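El taller de recambios de Gendham estrena sala de clasificación

El servicio de reparación de pequeños electrodomésticos de Gendham abrió en octubre de 2025 una sala dedicada a clasificar piezas pequeñas. Hasta ahora los engranajes, las tuercas y los casquillos recuperados de aparatos desmontados se guardaban mezclados en cajones, en el mismo local donde se atiende al público. La nueva sala ocupa el antiguo almacén de la calle Bramwell y tiene 36 metros cuadrados.
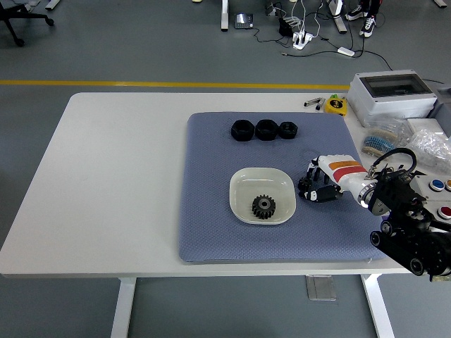
Departamento de Recambios y Reutilización · Gendham

Las mesas son blancas y llevan encima una alfombrilla acolchada azul grisácea, que evita que las piezas rueden y protege el tablero de los dientes metálicos. Cada lote se prepara de la misma manera: las tuercas en fila al fondo de la alfombrilla y un plato bajo para los engranajes. «Antes perdíamos media mañana buscando una tuerca que se había caído al suelo», explica Meron Gebru, responsable del departamento.

La obra costó 6.100 euros menos de lo presupuestado, según Gebru, porque se aprovecharon las estanterías y la iluminación del almacén. El suelo se repasó en mayo y la instalación eléctrica se revisó después del verano. Queda por resolver la ventilación, que depende de la reforma de la cubierta del edificio.

En la primera tanda se han revisado 180 lotes procedentes de molinillos, batidoras y máquinas de coser. De ellos, 167 ya tienen ficha en el catálogo interno, que se lleva con el programa Kinell. Los restantes esperan a que se compruebe el paso de rosca o el número de dientes, datos sin los cuales una pieza no puede entregarse al taller.

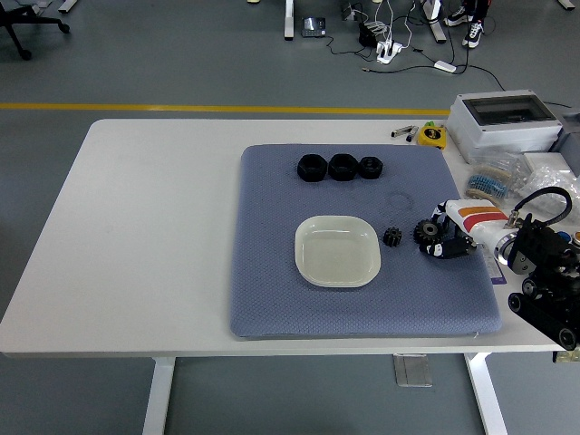
El catálogo distingue las piezas por tipo, medida y estado, y reserva un apartado a los engranajes sueltos, los que llegan sin el aparato del que formaban parte. Son los que más trabajo dan. Clive Ashworth, técnico de la sala, los separa primero por tamaño, y la diferencia suele verse a simple vista: el engranaje pequeño que queda junto al plato tiene los dientes gruesos, mientras que el grande, más a la derecha, los tiene cortos y numerosos. Después se mide el orificio central y se anota el diámetro en la ficha.

Las tuercas siguen un camino más corto. Se agrupan por medida y pasan a bolsas con etiqueta, que se colocan en las estanterías de la pared norte. Las que tienen la rosca dañada van al contenedor de metal que retira la empresa Dromine.

El taller calcula que podrá atender unas 61 peticiones de recambio al mes cuando el catálogo esté completo. Las solicitudes se hacen en el mostrador de entrada, con el modelo del aparato y, si es posible, la pieza rota. Dorothy Pearce, encargada del mostrador, recuerda que no se admiten envíos por correo.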